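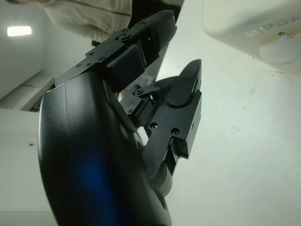
Clatley workshop, morning of the re-shelving.

2026-04-08

Started on the consumables wall with Touran. The plan from last September was to do this "once things calm down," and I have stopped waiting for that.

The old system, as far as I can reconstruct it: screws by size, tape by color, and everything else by whoever was holding it last. The new system is screws by size, tape by use, and a drawer marked UNKNOWN that gets emptied at the end of every month. Endang says the drawer will be full in a week. Endang is usually right about drawers.

Went through the glue first. Most of the Hirirari two-part had gone solid in the tube and went in the chemical waste. Kept the one unopened box. Someone had written GOOD on a tube that was hard as a candle, so either it was good at the time or the word means something else here. Please put a date on things. A date tells me more than an opinion does.

Label printer jammed early. Touran took the tape out, looked at it, put it back the same way around and it printed. I had already done exactly that, twice. Labels are now 6 mm high on the small bins and still too small for me without glasses, so the next batch goes bigger.

Stock sheet says 644 of the M3 washers. I weighed out 100 on the little Cilleck scale and worked it up from there, and got a number so far off that I'm going to blame the scale until somebody proves otherwise. Left the sheet as it was with a pencil question mark next to it. Touran wants to recount by hand. Touran is welcome to.

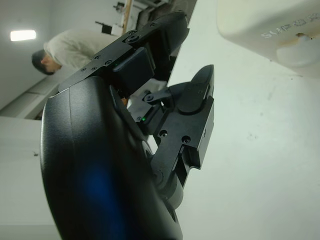

Got a bit slower after that, mainly from people coming in to ask where things had gone. Answers, for the record, so I can point at this page: calipers are in the top drawer on the left. Cable ties are under the calipers. The good scissors are on the hook, and they go back on the hook. Sandpaper is where it always was and I can't explain why that was the one everybody asked about.

The Vũ order (heat shrink, blank labels, spare bin fronts) still isn't in. Sent them another note. Until it comes, some 4 of the bottom bins have masking tape on the front in my handwriting. If you read one as "nuts" and find rivets, that's my r.

Endang doesn't like the solvents on the low shelf. Fair point, but the cabinet key is missing, and I'm not putting them up high where you have to reach over your own face. They stay low for now with the tray under them. New key asked for.

Not done: the back shelf, the box of chargers, anything with a spring in it.

For tomorrow:
recount washers (Touran)
chase key
ask whether we need two rolls of the wide felt or whether one of them belongs upstairs
find the lid for the blue paint before it turns into another tube of GOOD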